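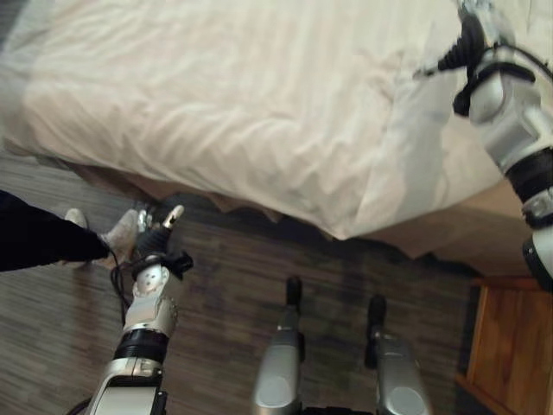 Fig. 2: both arms out, right gripper up at the duvet.

Courses > Robot Learning > Week 3: Gathering Examples

2 min read

Okay, so bed-making! I love this task for teaching data collection (cloth never folds the same way twice, so your examples had better vary too). Our Braritz set has 344 runs and I kept 256 for training. Before you start yours, rumple the duvet differently each time, and please log the bad runs as well – we'll need them in the lab.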